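Planning the equipment budget for a bed-making robot program
Speaker notes, Sunita Dunleavy
28 July 2021

Opening

Thank Birdie Mbeki for the slot. Say up front that the talk is about money and order of purchase. Questions on the control software go to Rafferty Van Dusen after the break.

Slide 1. What we asked for

First request was for one arm, one mobile base and a service contract. It went to Teresa Mac Carthaigh at Grenside and came back the same week with a note: "Where is the data line?" She was right. We had priced the machine and left out the work that teaches it.

Pause here. Ask who in the room has a line for demonstrations in their own budget.

Slide 2. Hand-held grippers before arms

We moved the arm to year two and bought hand-held grippers for year one. A person holds the gripper and does the task with it. You can start on a real bed before any robot is delivered, and the fingers can be swapped if the fabric calls for a different pad.

Mention the fingertips. Textured pads are a consumable, and we order them with the gripper.
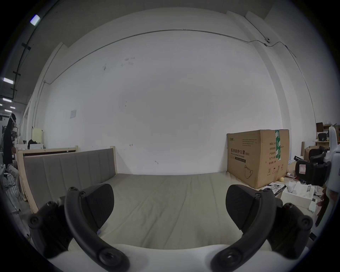 Slide 3. What goes on the sheet

Read these slowly, people will be writing them down.

Grippers: 5, counting one spare. Quotes from Purnska and Zerard, same spec sent to both.
Finger pads: 42 sets for the year. Keep them on their own line or they get lost under office supplies.
Furniture: bed frame, mattress, headboard. Buy ordinary household pieces. Facilities may want to treat these as furnishings, so settle the account code early.
Linens: sheets and loose cloths in more than one color. Small money, but put it in.
Floor space: the bed, plus walking room for the operator, plus a bench. We left out the bench the first time.
Operator hours: the largest line by a wide margin. See next slide.

Slide 4. Hours

The plan is 3,707 demonstrations in year one. Everett Tillman set that number, and he can explain the split between flat sheets and crumpled cloth.

Crumpled cloth needs more setup time than people expect. Someone has to put the cloth back in a heap between tries, and that person is on the clock too. Budget the reset along with the demonstration.
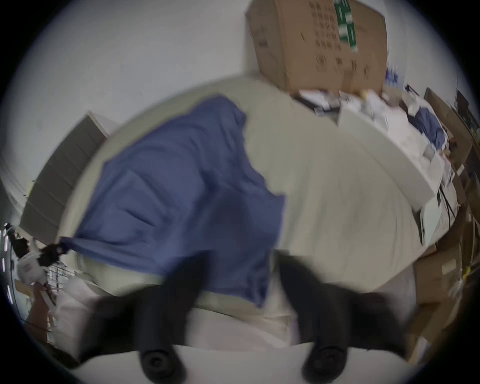 Blue cloth on the bed, gripper fingers open at the near side.

Slide 5. Storage and clutter

Leave this one up while talking. Boxes and packaging take floor area. Abernathy charges us by the square foot, so shelving paid for itself on paper. Put shelves in the first order and include a date for clearing out cardboard.

If someone asks about keeping the room tidy for the data: some clutter is fine for us, since homes have it. Walkways are a separate matter and go under safety.

Slide 6. When to buy the arm

We wrote two conditions into the plan. The year-one demonstrations are done and checked, and the vendor has seen our own gripper fingers and confirmed the mount. Teresa signs off on both.

Lead time on the quote we hold is 119 days. Work back from the date you need it on the floor, then add time for the electrical work. We have not added enough yet and I will say so.

Slide 7. Things I would change

Ask for the service contract price before choosing the vendor.
Get linens and furniture approved in the same request.
Name one person who can approve small replacements without a new form.

Handout is the blank budget sheet, one per table. Rafferty has the spare copies.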